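Vatgate Rota, scheduling software for restaurants and cafes: six weeks in use

Vatgate Rota is a staff scheduling package sold to small restaurants, cafes and bars. It builds the weekly schedule, handles shift swaps, records hours and exports them to payroll. I tested it at a 60-seat restaurant with a separate coffee counter, open six days a week. Before this the schedule was a spreadsheet, and swaps were arranged by text message.

Price

The single-site license is $185 a month, with no limit on staff accounts. Setup is a one-time charge of $233 and covers a two-hour call and the import of existing records. Liten, the closest competitor I have used, charges per head. That works out cheaper with a very small crew and gets expensive once part-time and seasonal staff are added.

Setup

The import took a spreadsheet of names, roles, pay rates and availability. Roles came through correctly. Availability did not: split days, such as lunch only on Tuesday, were read as full days off and had to be typed in again. Support confirmed that the import reads one block per day. The manual should say so.

Building a schedule

You set a minimum crew for each service by role, and the software fills the week from whoever is free. With a full crew the draft needed few changes. Short two line cooks, it left the shifts open and marked them red, which I prefer to the Liten approach of quietly assigning overtime.

A rule can be set for the gap between a late close and an early open. Ours is ten hours, and the software held to it in every draft. It does not understand cross-training well. A server who can also work the counter has to be given both roles, and is then treated as equally suited to each. There is no way to set a preference.

Swaps

Staff offer a shift in the phone app, someone with the same role accepts, and a manager approves. Notices arrived within a minute on all the phones we tried. Approval cannot be given from the lock screen.

Hours and payroll

Staff clock in on a shared tablet with a four-digit code. Over the trial the system logged 1637 hours.

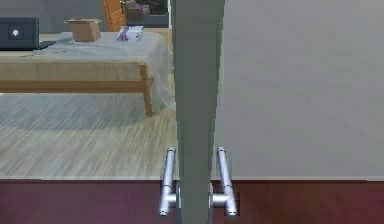 The export went to our payroll provider as a plain file and matched the tablet records, apart from shifts that ran past midnight. Those are booked to the day they end on unless you change a setting under Site, Advanced, Day Boundary. Set it to 4 a.m. before the first pay run.

Tips are handled in a basic way. The pool can be split by hours or by points, with no mix of the two. The Skakard add-on does both, at extra cost, and I did not test it.

Limits

History is capped at 1000 shifts on the single-site license. Older entries are archived and can be downloaded, though they no longer show up in reports. Labor cost forecasts use last week's sales only, so a holiday week throws off the next one.

Verdict

Good at drafting a week and honest about gaps in it — weaker on tips and reporting. I would pick it over Liten for a site with many part-timers. A site that needs mixed tip pools should price the add-on first. We have kept the license on a monthly basis.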